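Tautahi - puzzle and building game for mobile

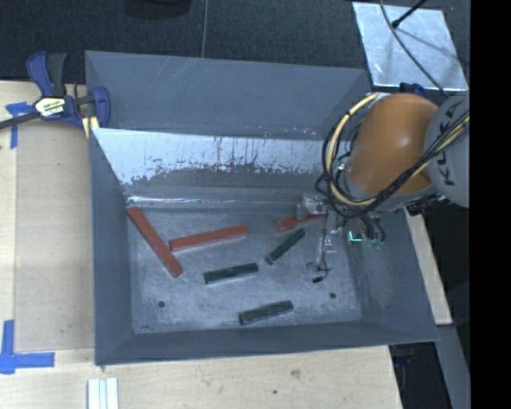

Tautahi is a single-player puzzle game from Prostex for phones and tablets. The player clears and rebuilds a chain of small islands by fitting storage, housing and paths into limited ground. It is a one-off purchase. There are no adverts, no energy timer and no second currency.

How it plays

Each island is a grid with a fixed set of pieces. Pieces can be turned in quarter steps and placed in any order. An island is complete when every resident has a route to the jetty and no piece is left in the tray. Most islands take between five and fifteen minutes. Progress saves after each move, and the undo history is kept when the app is closed.

The game contains 227 islands in 4 regions. The first region, Birura, doubles as the tutorial and has no move limit. Move limits start in the second region and can be switched off in Settings. Switching them off does not affect the ending but does disable the silver markers on the map.

Shells are earned by finishing islands and spent on decorations. Decorations have no effect on routes. The shell purse holds 1,000; anything earned above that is lost, so it is worth visiting the shop before starting a long run.

What's new in the October update

- 54 further islands, added to the end of the existing regions and included in the total given earlier
- Left-handed layout for tablets
- Piece outlines can be thickened for players who find the greens hard to tell apart
- Fixed: residents standing still on bridges after a quick undo
- Fixed: music restarting when the map is opened from the shop

Older save files are converted the first time the update is run. Once converted, they cannot be opened in an earlier version. Copy the save to a second slot first if you share it with a device that has not been updated.

Requirements

Storage: 1.2 GB free for installation
Memory: 3 GB
Connection: needed for download and cloud saves only
Controllers: supported on tablets, not on phones
Languages: English, Welsh, French, Māori

Cloud saves use a free Prollow account. One account covers up to five devices, and the most recent save wins if two devices disagree. There is no manual merge.

Purchase and refunds

The price covers the full game and all island updates. The soundtrack is sold separately. Refunds are handled by the store you bought from, and we cannot issue them directly. Keys bought from resellers are not supported.

Known issues

Text in the shop may overlap at the largest font size. Vibration cannot be turned off separately from sound on some older tablets - a fix is being tested.

Credits

Design and programming: Bronwyn Pirihi
Music and sound: Akua Antwi

Support is answered Monday to Thursday. Include your device model and the version number shown at the bottom of the Settings screen.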